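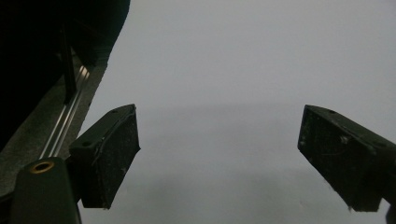 Two black gripper fingers, nothing between them

Home > Community help > Crowdfunding and pledges

Pledge manager shows my old address, and the dungeon tiles add-on is missing

Posted by Jinavo

Hello to all. I backed the Clendthorpe board game campaign last year, at the level with the core box and the first expansion. In June I received the e-mail with the link for the pledge manager and I completed it the same evening. I paid for shipping and for one add-on, the set of double-sided dungeon tiles.

Since then I moved to another apartment. Yesterday I opened the pledge manager again and I see two problems. The first is that my old address is still there, although I changed it in my account on the crowdfunding site. The second is that the tiles are not in my list anymore. The total still says 90 dollars, so I think the money for the tiles was taken, but the line is gone.

I read update 51 where they write that addresses will be locked before the boxes go to the warehouse, but I did not find on which date. Is it possible to correct this myself, or must I write to the publisher? I already wrote a comment on the campaign page, but there are 558 comments and I think mine is lost in them.

Thank you for your patience with my English.

3 replies

Virnside
Hello Jinavo. These are two separate things, so I will answer them separately.

For the address: the account on the crowdfunding site and the pledge manager do not talk to each other after you submit the survey. You must change it in the pledge manager. Open your order, go to the bottom, and choose "Edit shipping details." If the button is gray, the addresses are already locked for your region and only the publisher can open it again. Please check also the phone number, the courier will use it.

For the tiles: look first under "Order history" and not under "My pledge." When they divided the shipment in two waves, some add-ons were moved to a second order with its own number. Mine has the core box in one order and the card sleeves in the other. The total on the first page is for both together, and this is confusing.

If the tiles are not in the second order either, write to the support form and not in the comments. Put the e-mail address you used for the pledge, your backer number and the receipt of the payment. I waited nine days for my answer, but it was a complete answer. 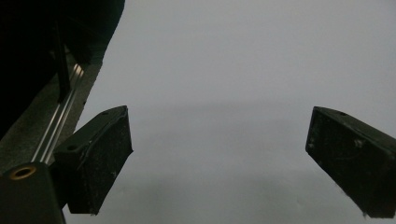
Black gripper fingers against pale gray

Arroyo
same here, mine was in wave 2. just wait

Jinavo
Thank you both. The tiles were in the second order, as Virnside described, it is number 198 and I never opened it before. The button for the address was gray, so I sent the form today with the receipt attached. I will write again when they answer me.

Virnside
Good. If they change it, you should receive a new confirmation by e-mail for each order. Check that both have the new address, in my case they corrected only the first one and I had to ask again.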